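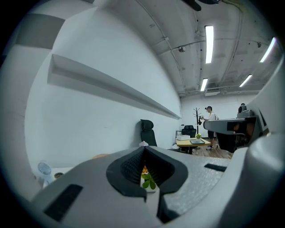 How long before visitors arrive should the demonstration station be started?
Start it 400 seconds before the first group enters, so that both grippers can finish their self-check.

Section 6. Running the open-day demonstration

1. Clear the table of everything except the tray and the potted plant.
2. Fit the harness and tighten both shoulder straps.
3. Pick up the grippers, left hand first. Keep the marker tags facing outward and free of fingers. 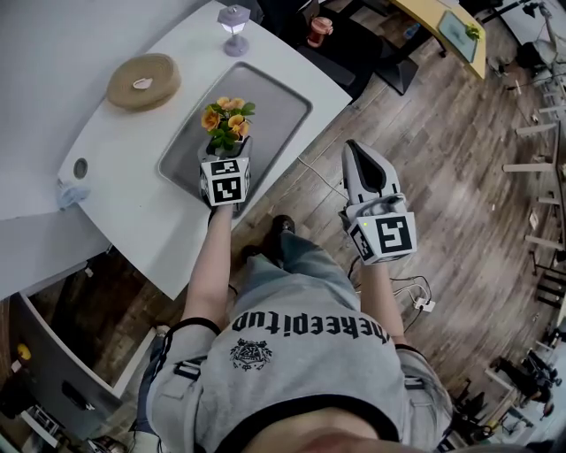 4. Close the jaws on the pot, not on the stems. Lift, hold still, then set the pot down on the tray.
5. Open the jaws fully before moving the hand away.

CAUTION: Keep visitors off the cable run. Route cables behind the operator - never across the walkway.

6. Repeat steps 4 and 5 once with each hand.
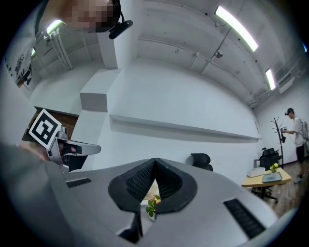
7. If two operators work at once, save each recording under its own session number.
8. At the end of the visit, stop recording before removing the harness.

NOTE: A session folder holds up to 1,893 clips. Start a new folder for each visiting group.

Related items
Nernura base station: first start
Zaltis harness sizing
Oosthuizen jaw pad replacement
Grandetti open-day checklist, August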